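Step 4: Folding a shirt with two grippers

The club handout says 15 demos will teach a policy to fold. I doubt it. Ours had 265 and still missed collars.

Lay the shirt out wrinkled, since neat starts teach you nothing useful. Bring both grippers in slowly and pinch the hem first – Giang Lưu prefers the sleeves, and I've yet to see that work. Throw out any take where you fumble. Skirnance's auto-filter kept 13 of our bad ones, so check by hand.
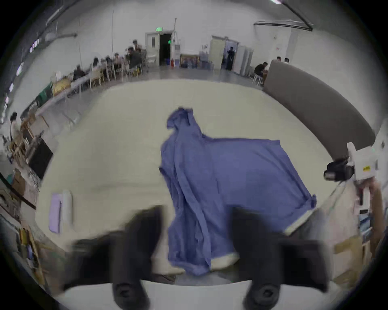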